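Skenville Walk for Shelter

The Skenville Walk for Shelter is an annual charity walk held in the town of Skenville in support of refugees and asylum seekers. It was first held on 2022-07-23 and has since moved to August. The walk is organized by Hodovis, a local aid group that also runs a community kitchen and a weekly language class.

Background

Hodovis was set up by former students of the Pristerska School, a girls' high school on the east side of Skenville. Its early work was mostly collecting clothes and bedding for newly arrived families. The idea for a public walk came from Songül Yaman, a teacher at the school, who had helped several families with housing applications and wanted the town council to open its waiting list to people whose claims were still being decided.

The council turned down the request for a march through the main square but allowed a walk along the river path. Under the permit, walkers had to stay off the road and could not use loudspeakers before noon.

Route

The course is 8 kilometers long. It starts at the Pristerska School gates, follows the river path to the Kozan Bridge, crosses to the north bank and ends at the old freight hall. There are 2 rest stops, one at the bridge and one at the boat club. A shorter course for wheelchair users and families with strollers joins the main group at the bridge.

In the second year the section behind the boat club was closed for repairs to the river wall, and walkers were sent along Mill Street. The original course was restored the next summer.

Events

Walkers carry cardboard suitcases with the names of towns that refugee families in Skenville have left. The suitcases are made by students at the school and are stacked outside the freight hall at the finish. Short speeches follow, usually by a member of Hodovis and one or two people who have been through the asylum process. A shared meal is served in the afternoon. Kitchen scraps are collected separately and taken to the community garden on the north bank. 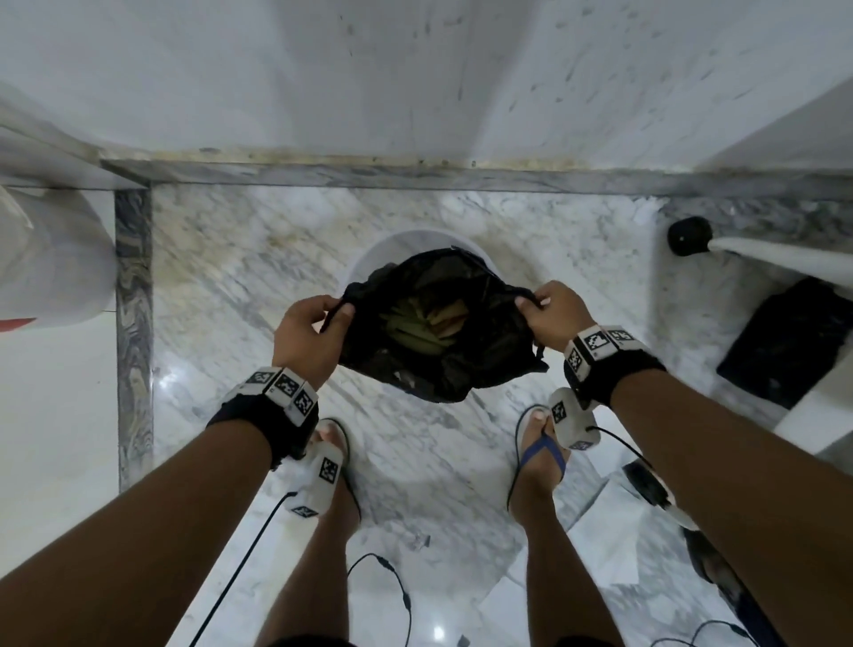
A lined bin with scraps in the bottom of the bag.

Attendance

The first walk drew 51 people, most of them students and their parents. Attendance grew after schools from neighboring towns were invited, and nearly 2,000 people took part in the largest walk to date. Numbers fell the following year, when heavy rain delayed the start by an hour.

Reception

The local paper supported the walk from its second year. Some shop owners on Mill Street complained about the detour, and the matter was raised at a council meeting but no action was taken. The council later agreed to a trial under which asylum seekers with children could apply for temporary housing. Hodovis has asked for the trial to be made permanent and extended to single adults.

See also

Hodovis
Pristerska School
Kozan Bridge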